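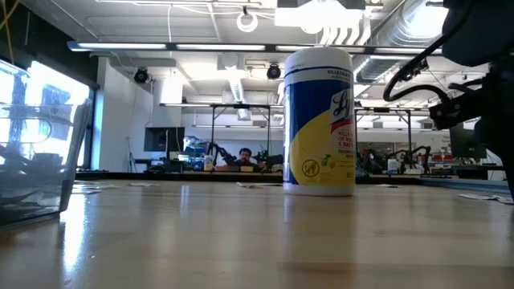 One mother told us in February that she had walked past our door many times before she came in, and that she had believed the toys were only for families sent by the doctor or the social office. She asked if we could please write on the window that everybody may borrow. Now it is written on the window, in large letters, and we start our report with her remark because it changed our plans for this period more than any meeting did.

Plilora toy library, Sukik
Progress report to Arkunex, second period of the grant

What the grant pays for

The grant from Arkunex pays the rent of our room in Sukik, one part-time salary, the purchase of new toys and the small branch in Fu. The toy library lends toys, puzzles and board games to families with children under school age. Borrowing is free. In the first report we explained how the room was found and furnished, so we do not repeat it here.

Lending

In this period we made 845 loans. We count one loan each time an item leaves the room, so a family that takes a puzzle and a pull-along duck on the same visit makes two loans. We mention this again because in the first report we counted visits in one table and items in another, and Arkunex rightly asked which number was the correct one. From now on we give only items.

The most wanted things are still the large ones which families cannot easily keep in a small flat: the play kitchen, the balance boards, the marble run. There is a waiting list for all of them. Wooden trains go out often but come back incomplete more than any other toy. We have decided not to ask money for lost pieces. We write down what is missing, we tell the next family, and when too much is missing we put two sets together and make one good set from them.

Board games for four-year-olds and five-year-olds were borrowed less than we expected. We think the reason is that the boxes stood on the top shelf, where the children could not see them. In March they were moved down and since then it goes better, but it is too early to say more.

New families

33 new families registered in this period. This is below the target which we gave in our application, and we do not want to hide it. Most of them came after the text on the window was changed. Before this we had put our effort into leaflets, and the leaflets brought very little. They were left at the clinic and at the swimming pool, and when we asked new families at registration how they had heard of us, almost all said that they had passed by or that a neighbour had told them.

For this reason we would like to use the rest of the leaflet money for a proper sign above the door. The sum is small and it stays inside the same budget heading, but we ask for the agreement of Arkunex before we order anything.

We have also made the registration form shorter. The old form had two pages and asked for the income of the household, which we had copied from a form of the town. Several parents stopped writing when they came to this question. The new form is one page and asks for a name, an address, a telephone number and the ages of the children.

The branch in Fu

The branch in Fu opened later than planned. The village hall had a problem with its heating, and the hall was closed until the repair was finished. We now open there in the morning, from half past nine until noon, with toys that we bring from Sukik in boxes and take back again after closing. Six families come regularly. They know each other well and some of them stay the whole morning, so that the branch has become a kind of playgroup without anyone having planned it.

This is pleasant, but it brings a question. The grant was given for lending, and in Fu there is more playing than lending. The parents say that they have enough space at home and enough toys, and that what they miss is company for the children. We would be glad to hear how Arkunex sees this. Our own wish is to continue as it is until the end of the period and to report the hours of opening together with the loans, so that the picture is fair.

Cleaning and repair

All toys are checked and cleaned when they come back, before they go on the shelf again. Soft toys and dressing-up clothes are washed and need more time, and they are not lent again in the same week. This takes more hours than we wrote in the application. We had planned the work for the time after closing, but on busy afternoons the returned toys fill the whole table and the next family has no place to sit. We now close the desk for returns half an hour before the end of the afternoon, and this has helped.

Repairs are done in the room when they are simple. Battery toys are the most difficult. We have stopped buying them, except for the two music boxes that were already ordered, and we will also not accept them as gifts.

Money

The spending follows the budget, with two differences. The rent was a little higher, as the owner now includes the water in it, and the cost of travel was lower because of the late opening in Fu. The one nearly covers the other. The table of costs is sent separately with the receipts, in the order that Arkunex asked for last time. The receipt for the shelving was missing from the first report – it has been found and is now included.

Next period

We want to have the sign in place before the summer, if the change is accepted. The catalogue, which today exists only on paper cards, will be typed so that families can look at it from home. We do not promise that they will be able to reserve toys in this way, as the programme we tried was too complicated for us and we went back to the telephone.

Opening hours in Sukik will stay the same. In August the room will be closed, and families may keep their toys over the whole month without asking for a longer loan.

Plilora toy library, Sukik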